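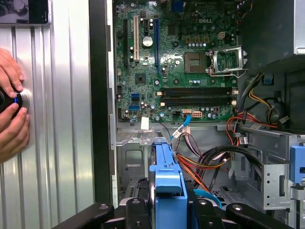

A gripper holds a blue plastic drive bracket inside an opened Dell computer tower at the Haveck workshop.

HAVECK TRIAL FINDS ROBOT ARM USEFUL AT THE REPAIR BENCH, BUT NOT ON ITS OWN

PRULLALCOMBE, 26 Nov 2018 – Computer refurbisher Haveck today released results from its first trial of a robot arm for stripping used desktop computers. The company says the arm can handle some of the work, but a technician still has to stay at the bench.

The trial covered 200 retired office towers. The arm, fitted with a two-finger gripper and a small wrist camera, was asked to take out drive brackets and place them in a tray. It finished the job without help on 6 of the towers. A technician stepped in at least once on the rest.

"Most people picture a machine that takes the whole computer apart while you have lunch, and we are a long way from that," said Kadri Vaher, workshop manager at Haveck. "It can hold a plastic bracket well enough. Cables are the hard part. They hang in a different spot in every case, and the arm does not know which ones it can push aside."

Processors and memory were left out of the trial. Haveck technicians will keep removing those parts by hand, along with any cable that has to be unplugged from a motherboard.

Speed was also a problem. A trained technician can clear a tower in 4 minutes, and the arm was slower on every model tested. Haveck has not changed its staffing as a result of the trial and has no plans to do so.

The control software was written by Dilthorpe, which also works on machines for folding laundry and loading dishwashers. Engineer Žydrūnas Vasiliauskas said the two kinds of work have a lot in common.

"A kitchen and a computer case are both crowded, and neither was laid out with a robot in mind," he said. "We would not sell this for the home yet. A repair bench is a fair place to learn, with someone close by who knows the job."

A second trial starts in December and will add expansion cards to the list of parts. Haveck will publish those results as well, including the failures.

Media contact: Kadri Vaher, Haveck, Prullalcombe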